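Lau zieht mit der Tischwerkstatt nach vorne: Helle Tische für den Sumilgate-Hof

Im März hat die Werkstatt Lau ihre neuen Räume im Sumilgate-Hof bezogen. Der Betrieb arbeitet alte Holztische auf und baut auf Bestellung auch neue. Bis jetzt lag die Werkstatt im hinteren Gebäude, wo das Tageslicht nur am Vormittag reichte. Jetzt stehen die Arbeitsplätze in den vorderen Räumen, mit Fenstern zur Straße, und wer vorbeigeht, kann bei der Arbeit zuschauen.

Die Leitung hat Neusa Pimentel. Sie hat den Betrieb vor sieben Jahren übernommen und arbeitet seitdem fast nur mit hellen Hölzern. «Die Leute bringen uns Tische, die sie schon abgeschrieben haben», erzählt sie. «Oft ist die Platte noch gut. Sie ist nur müde von den vielen Schichten, die man über die Jahre darauf gestrichen hat.»

Zur Eröffnung hat die Werkstatt eine kleine Ausstellung vorbereitet. Gezeigt werden 10 Tische, alle aus den letzten zwei Jahren. Ein Teil davon sind Küchentische aus Wohnungen in der Nachbarschaft, die von den Besitzern für diese Zeit ausgeliehen wurden. Die anderen Stücke gehören der Werkstatt selbst und können auch gekauft werden. Die Preise stehen auf einem Blatt am Eingang, nicht auf den Möbeln.

Besonderen Wert legt Pimentel auf die Oberfläche. Die Tische werden in mehreren Gängen geschliffen, immer in Richtung der Maserung, und danach mit Seife oder mit Öl behandelt. Lack benutzt die Werkstatt nur, wenn ein Kunde es ausdrücklich wünscht. Bei hellem Holz sieht man nach ihrer Meinung sofort, ob jemand beim Schleifen Geduld hatte. Am Fenster zeigt sich jeder Kratzer, und deshalb wird die letzte Kontrolle immer bei Tageslicht gemacht, mit flachem Blick über die Platte.
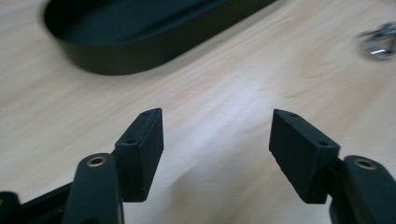

Für das Öl arbeitet die Werkstatt seit längerem mit dem Händler Mutano zusammen, der ein paar Straßen weiter sein Lager hat. Von dort kommt auch die weiße Seife, mit der die Tische einen blassen Ton behalten. Mit normalem Öl wird dasselbe Holz nach einigen Monaten gelber, was manche Kunden gern haben und andere gar nicht. Im neuen Raum liegen darum Musterbretter aus, auf denen man beide Behandlungen nebeneinander vergleichen kann. Man darf sie anfassen und auch ans Fenster tragen.

Der Umzug hat länger gedauert als geplant. Der Boden in den vorderen Räumen war nicht eben, und die große Hobelmaschine konnte zuerst nicht aufgestellt werden. Zwei Wochen lang wurde deshalb nur von Hand gearbeitet, und einige Aufträge mussten warten. Inzwischen ist der Boden ausgeglichen, und auch die Absaugung läuft wieder. Pimentel bedankt sich bei den Kunden, die in dieser Zeit ohne Tisch auskommen mussten. Eine Familie hat nach ihren Worten auf dem Bügelbrett gefrühstückt.

Neu im Angebot ist ein einfacher Arbeitstisch mit dem Namen Ultik. Er wird in zwei Längen gebaut und hat keine Schublade, dafür eine etwas dickere Platte. Die Beine kann man abschrauben, so dass der Tisch auch durch ein enges Treppenhaus passt. Den Ultik gibt es nur in hellem Holz und ohne Farbe. Die Lieferzeit beträgt zurzeit 10 Wochen. Wer in der Stadt wohnt, kann den Tisch selber abholen oder für einen Aufpreis bringen lassen.

Gedacht wurde der Tisch am Anfang für die eigene Werkstatt. Als die Räume eingerichtet wurden, fehlte ein Platz zum Zeichnen und Schreiben, und aus Restbrettern entstand das erste Exemplar. Mehrere Besucher haben danach gefragt, wo man so einen Tisch bekommt. «Dann haben wir noch einen gemacht, und dann noch einen», sagt Pimentel. Das erste Exemplar bleibt im Büro und ist nicht zu verkaufen.

Auch Kurse soll es wieder geben. Im alten Gebäude waren sie wegen des Platzes schwierig, jetzt ist dafür ein eigener Bereich vorgesehen. In einer Gruppe arbeiten höchstens sieben Personen. Jeder bringt ein kleines Möbelstück mit, zum Beispiel einen Hocker oder einen Beistelltisch, das eine Person alleine tragen kann. Große Esstische können in den Kursen leider nicht bearbeitet werden. Ein Abend kostet 60 Euro, Schleifpapier, Seife und Öl sind in diesem Preis enthalten. Vorkenntnisse braucht man nicht, aber Kleidung, die staubig werden darf.

Für Tische, die nur eine kleine Reparatur brauchen, bietet die Werkstatt zusätzlich eine Sprechstunde an. Sie findet immer am späten Nachmittag statt, zwischen 16 und 18 Uhr. Es genügt, ein paar Fotos von der Platte und von der Unterseite mitzubringen. Wasserringe und Brandflecken lassen sich in vielen Fällen entfernen, bei tiefen Rissen muss man den Tisch zuerst sehen. Furnierte Platten nimmt die Werkstatt nur nach Absprache an, da man sie nicht beliebig oft schleifen kann.

Die Ausstellung bleibt bis zum Ende des Monats geöffnet. Der Eintritt ist frei. Die Räume liegen im Erdgeschoss und sind ohne Stufen zu erreichen, der Eingang ist auf der Straßenseite. Parkplätze gibt es im Hof nur zum Ein- und Ausladen. Anmeldungen für die Kurse werden direkt in der Werkstatt angenommen, telefonisch ist der Betrieb am besten am Vormittag zu erreichen, wenn die Maschinen noch nicht laufen.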